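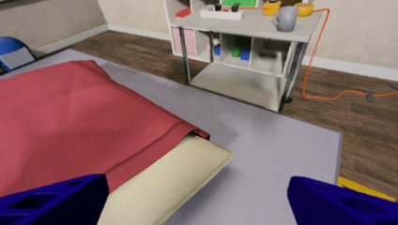 Does a simulated robot cell need written safety rules before anyone runs a task in it?
It needs the same rules as the real cell, because code tested in simulation is later loaded onto hardware with few changes.

Our group project, Morkideck, set out to write a short code of practice for two-arm cloth handling at the Fluldale teaching lab. The test task is putting a pillow into a red cover. All trials covered here were run in simulation.

1. Rules adopted
Joint speed is held to 20 per cent of the rated value during any first run. Grip force is limited in software. Each run starts from a fixed home pose, with both grippers open and clear of the cloth. A run that passes 400 seconds is stopped and logged as a failure – no manual rescue is allowed. 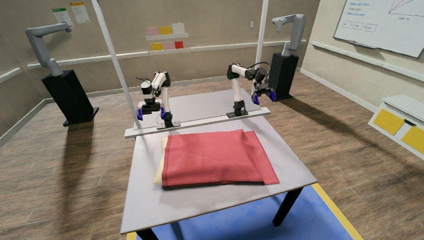 The home pose rule caused the most discussion. An earlier draft let each arm start wherever the last run had left it, which saved time but made logs hard to compare. The fixed pose was kept after 70 trial runs.

2. Logging
The Mukitz logger writes one file per run. File names carry the rule set version. Runs made under different versions are never pooled.

3. Open points
The draft does not yet say who may change a speed limit. The Jaber checklist used in the second-year course asks for two signatures, and we propose to copy that. Cloth stiffness settings also need a rule – they were altered twice in May without a note in the log.

Draft submitted 9th May.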